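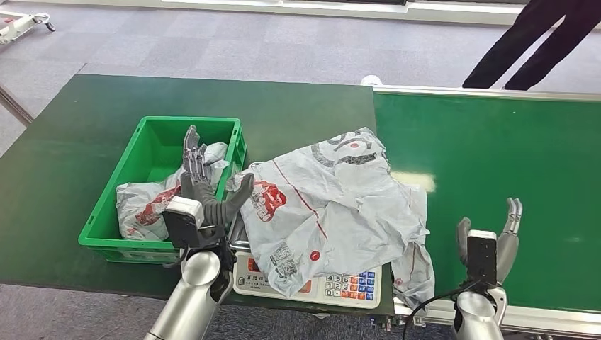

How to Set Up a Bag-Weighing Station with the Brilter Two-Hand Kit

Reviewed and written up by Heiðrún Norðdahl

The Brilter kit arrives on a pallet with a quick-start card that has four drawings on it, two of which are of the same bolt. What follows is the setup as I would do it if I had to do it again, and I do have to do it again, in May, when our second bench gets one.

The job is simple to say out loud. Bags come in a crate, each bag goes on a scale, and then it goes onto a belt. People do this all day without thinking. The robot also does it without thinking, but it needs more help.

What you need

A bench that doesn't rock
A plastic crate with a solid rim
A digital scale with a flat platter
A short conveyor
The kit: two arms, two hands, head camera, wrist cameras, control box
23 bags of whatever you plan to weigh, for teaching
An afternoon, then another one

Step 1: Lay out the bench

Put the crate on the left, the scale in the middle and the belt on the right. Keep them close. My first layout had a generous gap between each one, which looked tidy and gave the bags three separate places to fall on the floor.

Turn the scale so its keypad faces the robot. The manual wants this, and it does keep the tall side of the platter clear on ours. Check the display from where you'll be standing, too, or you'll spend the day leaning.

Tape down the feet of the scale. Soft bags drag on things.

Step 2: Mount the arms and route the cables

The arms bolt on from below. Get a second person. Mogens Hafþórsson held ours while I looked for the hex key, which was in my pocket.

Leave slack in the wrist cables, then raise both arms as high as they go and see if you left enough. I hadn't. Clip the slack to the forearm, well away from the fingers.
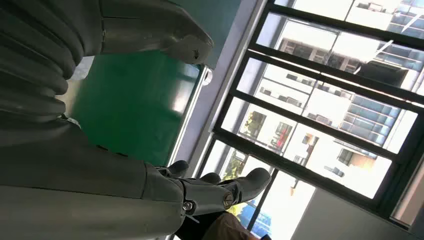
Before you power up, try every finger joint by hand. They should move freely with a small amount of spring. If one feels gritty, stop and write to support. Brilter answered my message in a day, politely, and asked me to send the serial number I had already sent.

Step 3: Set the camera exposure

Do this at the time of day you'll be working. I did it in the evening, felt very pleased, and came back in the morning to a robot that treated every shiny crease as a new bag. Pull down whatever blinds you have, run the exposure routine from the Cameras menu, and run it again after lunch. The setting that finally worked for our room was 166. The default is 245, and I'd love to meet the room it was chosen for.

Step 4: Teach the grasp

Rigid boxes are easy, and the sales video is full of rigid boxes. A soft bag changes shape every time you look at it. The kit handles this with teaching runs: you wear the control gloves, pick up a bag, put it on the scale, wait, pick it up, put it on the belt. Then you do that again until you've stopped caring what's in it.

Some advice from the far side of this:

Pinch the body of the bag, not a loose corner. Corners tear.
Start the bags in different positions. If you place them neatly, the robot learns neat and is helpless on delivery day.
Keep the free hand up and out of the way. It will otherwise rest on the platter and weigh itself.
Use printed bags if that's what you stock. Ours were plain in training at first and the busy ones confused it later.

We recorded 396 runs. Halfdan Bjarnason did most of them and now picks up his groceries in a slow, deliberate way that worries the cashier. 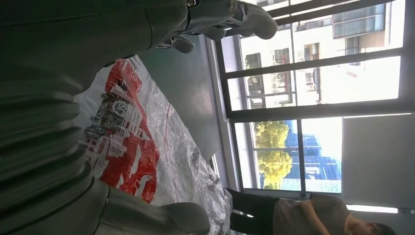

Step 5: Tune the release

Placing the bag is harder than lifting it. If the hand opens too fast, the bag slumps off the platter and part of it ends up on the belt, so the reading comes out light. Set Release Speed to Low and Settle Time to two seconds. It looks painfully slow. Leave it alone anyway.

If a bag hangs over the side, fold it before you try changing any settings. I tried settings for most of a day. Folding took a moment.

Step 6: Run it unattended (nearly)

Begin with ten bags and stay within reach of the stop button. Go up from there. Don't leave the room during the first full crate, however dull it gets, and keep visitors on the far side of the belt.

Is it worth buying?

If you handle a few crates a day, no. Hire a cousin. If you handle crates all day long and already own the scale and the belt, then I think yes, with some patience set aside. The hands are well made, the gloves are comfortable, and the software is fine once you find the second settings page - it's behind the logo.

I'd still like a better manual. Annapurna Annamalai has written one for our bench, on both sides of one sheet, and it has only one drawing of the bolt.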